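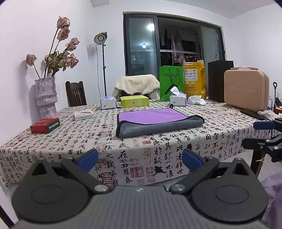 The dining table, again

Quick one tonight, dinner's late already. I did promise a table update back in August and then went quiet, sorry.

So. The table is where everything lands. Post, boxes, bags, whatever came in with us. We had one meal on it last week and the rest were on the sofa with plates on our knees. Two boxes of tissues out, why two, and a suitcase sitting up there like it's waiting for its tea. Pink one, hard shell. It needs to go back on top of the wardrobe and I keep walking past it.

Plan is seven minutes a night. Timer on, stop when it goes. Bags first — the green mucun one and the yellow delivery one behind the table, plus the tall black one I keep because it has a nice cord handle (I have never once reused it). Then chairs. A chair is not a coat hook, says me, with a cream fleece on the back of one.

The purple towel gets folded and goes in the drawer. It's microfibre, grey underneath, has a little loop so it could hang up if I ever put a hook in. Got a pack of hooks from Karaki ages ago. No idea where they are.

Keeping: the calligraphy tablecloth, I love it and it hides tea stains pretty well. Also the dried roses in the lilac vase. Droopy, yes. My sister says bin them. No.

Washing on the balcony still to come in, and theres a studio light in the corner that needs a proper home, maybe behind the bedroom door if the legs fold small enough. Will measure tommorow.

Right, rice is boiling over.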